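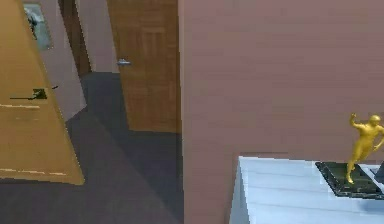
Bonsoir à toutes et à tous ! Petit fil (bon, pas si petit, vous me connaissez) sur le projet Atau, parce que plusieurs parents m'ont demandé à la réunion de mai ce qu'on fabriquait exactement au club de robotique du lycée, et que j'ai répondu n'importe comment, entre deux portes et un gobelet de jus d'orange à la main.

Atau, c'est le nom que les élèves ont donné à leur robot d'intérieur. Il n'existe pour l'instant que dans le simulateur, et il y restera jusqu'à la rentrée. Le châssis réel, on verra avec le budget. En attendant, il se promène dans un appartement virtuel, avec couloir, portes, meubles et bibelots, et il doit apprendre à y retrouver des objets sans rien renverser.

L'équipe compte 6 élèves, de la seconde à la terminale, plus moi qui apporte les biscuits et qui relis le code quand on me le demande gentiment. Et puis Fiachra McGrath, l'assistant d'anglais, passé un midi « juste pour voir » en novembre et qui n'est jamais reparti. Il fait faire les comptes rendus en anglais, et les élèves râlent beaucoup moins qu'en cours !

Première grosse difficulté de l'année : les portes. Une porte ouverte, pour nous, c'est une évidence. Pour un programme qui reçoit une grille de pixels, c'est un grand aplat de couleur en travers du passage, et la première version d'Atau s'arrêtait net en déclarant « mur ». On a passé trois séances entières là-dessus (trois !) avant que quelqu'un propose de chercher d'abord la poignée. Ça a tout débloqué, ou presque, il reste les portes fermées tout au bout du couloir, qu'il confond encore avec des armoires.

Deuxième difficulté, les statuettes. Il y en a dans le décor, et les élèves en ont fait l'épreuve reine : « va voir la figurine dorée dans le couloir et reviens ». Facile à dire. Vue de face, le modèle la reconnaît très bien. De profil, avec un bras qui sort du champ, il hésite entre un trophée, une lampe et, une fois mémorable, une banane. Le mot est resté, on dit maintenant « il a bananisé » pour toute erreur de reconnaissance.

Pour corriger ça il a fallu étiqueter des images. À la main. 900 images, en se partageant le travail par paquets de 100, sauf que les paquets n'avancent pas tous à la même vitesse et qu'il y a eu des négociations dignes d'un sommet international. Je garde précieusement le tableau des échanges (« je te prends dix couloirs contre tes dix cuisines »).
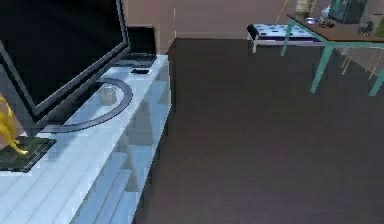 Le séjour, c'est encore une autre histoire. Un grand écran noir avale la moitié de la vue dès qu'on s'approche trop, et les petites choses posées à plat, un téléphone par exemple, passent à la trappe. Les terminales voulaient monter la résolution, les secondes voulaient faire reculer le robot. On a essayé les deux, et je dois dire avec une certaine tendresse que ce sont les secondes qui ont gagné : reculer coûte moins cher en calcul, et l'ordinateur de la salle n'est plus tout jeune.

Il y a eu aussi le grand débat du gobelet gris translucide. Est-ce qu'un verre posé sur le meuble compte comme un obstacle, ou comme un objet à signaler ? On a voté, revoté, et fini par écrire les deux dans le cahier des charges. Si un jour vous lisez la doc et que vous tombez sur « obstacle signalable », vous saurez d'où ça vient.

Côté concours : on présente Atau à la coupe Urngate, catégorie simulation. Chaque équipe a 15 minutes, questions du jury comprises, et lors de notre première répétition on en était encore à l'introduction quand le minuteur a sonné. Il va falloir couper. C'est douloureux, tout le monde tient à sa diapo (moi aussi, j'avais une très belle diapo sur les poignées).

On retrouvera là-bas l'équipe du lycée Engelhardt, qui nous avait prêté une manette l'an dernier quand la nôtre avait rendu l'âme en pleine démo. On leur doit toujours un gâteau, ne me laissez pas oublier.

Un immense merci à l'atelier Pramusov pour les deux écrans d'occasion, qui nous changent la vie. Avant, on était tous penchés sur le même portable et celui du fond racontait ce qu'il croyait voir.

Si vous avez un ado que ça tente pour septembre, inutile de savoir programmer, il suffit d'aimer chercher et de supporter mes biscuits. On se retrouve sur la pause de midi, salle du fond, deuxième étage. Je mettrai la fiche d'inscription à la suite de ce fil dès que j'aurai remis la main dessus.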